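Search this site Enter keywords
Home | Tenants | Forms | Notices

Laing Street Laundry Room – Safety Walkthrough
June 19, 2026. Unit 949

1. Exit door opens fully – PASS. It also shuts itself, loudly.
2. Extinguisher tag current – PASS. Good through August.
3. Lint traps clear – FAIL. Enough in dryer 2 to knit a dryer 3.
4. Floor drain – PASS, after some persuasion.
5. Loaner baskets and bins, no cracks or sharp rims – see comment. 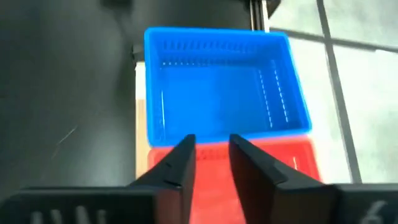
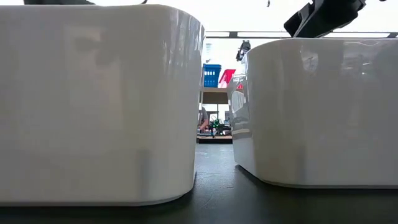
Item 5: blue basket (first), white bins (second).

Comment: anything that snags a sweater gets tossed. Please stop standing on them to reach the shelf.

6. Shelf load under 35 lb – FAIL. Somebody's Unero detergent supply could outlast the building.
7. Outlet covers – one missing by the sink. Work order 3819.

Recheck items 3, 6 and 7.

Contact Butico Property Office | © Butico | Back to top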